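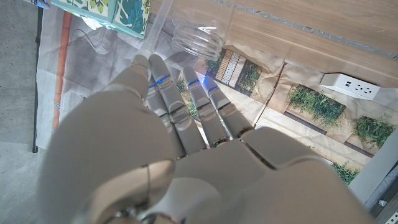

November, bench notes, afternoon

Back on the container job. I had hoped to get to it last week but the glue samples ate all my time, and then Bundville sent the wrong lids (again!) and I spent a whole morning matching lids to bodies on the floor like a giant memory game. Anyway, the lids are sorted now. The good ones are in the tall drawer under the window, the ones that rock when you press a corner are in the paper bag marked NO. Please don't put the NO ones back in circulation, I know they look fine.

What I'm after this month is pretty simple. We want one clear plastic container for all the small dry stuff in the shop, so you can see what's in it from across the room and stop opening six things to find one washer. Skeron has been using the clear ones for ages and their shelves make me jealous every time I go over there. Ours are a mix of old coffee tins, a couple of takeout tubs and that awful green thing with the broken hinge.

Started with 40 bodies from the Plirnby order. Pulled 11 straight off for scuffs on the side walls. They'd still hold washers perfectly well, but a scuffed wall goes cloudy in lamp light and then you're back to guessing. I've kept them for glue sticks and rags, stuff where I don't care. So that leaves plenty for the real shelf, and I'm not going to reorder until we've filled what we have.

Label test, round two. Paper label on the front wall, paper label on the lid, and one batch with a strip of masking tape low down near the base. I was sure the lid would win and I was wrong. Lids get swapped! I swapped two myself within the hour and didn't notice until I went looking for the brass inserts and got cotter pins. So no labels on lids, ever, I'm calling that settled. Front wall is good but it covers up the part you want to look through. The tape at the base is my favorite so far - you can read it, you can still see the level, and it peels off in one piece if you get a fingernail under the corner. Marker on tape smears for the first little while, so write first, wait, then stick.

Also tried writing straight on the plastic with the grease pencil. Looks great, comes off on your hands. No.

Stacking. Two high is fine, three high is fine if the bottom one is full, and I wouldn't go higher than that with anything metal inside. I did a lean check with the shim under one side of the board and the stack of three with an empty at the bottom slid off much sooner than I liked. Caught it with my knee. Washers went everywhere anyway, because the lid was one of the rocky ones and I hadn't finished sorting at that point. Found one in my shoe at lunch.

Filling level: I want to leave a finger's width at the top. When they're packed to the brim you can't get your hand in without spilling, and then people tip them, and then there's a pile on the bench and we all know how that goes. Wrote FILL TO HERE on one with tape as a sample and left it on the end of the shelf. If you hate it, move the tape and tell me.

Static is a nuisance with the light stuff. Nylon spacers cling to the walls all the way up and it makes a half-empty one look full. A wipe with a barely damp cloth sorted it out for the afternoon, no idea if it lasts. I'll look again tomorrow morning before the heat comes on and once more after, the air gets so dry in here by noon.

Shelf spacing, for whoever has the drill next: I measured 14 inches between the two upper boards, way more than we need for stacks of two, and my hand fits in fine with room to spare. If we drop the top board we could squeeze another one in above it. I'd want to see the brackets first though, the left one has always looked tired to me. The Ismail brackets in the bin by the sink might fit, I haven't tried them.

Left to do:
tape and marker for the rest of the front row
empty the green thing, throw out the green thing
write to Plirnby about the scuffs, ask if they can put paper between the bodies next time
30 more lids to press-test, corners first
find out who took the good scissors

Stopped there, the lamp was getting in my eyes. Drawer under the window is a bit stiff, lift while you pull.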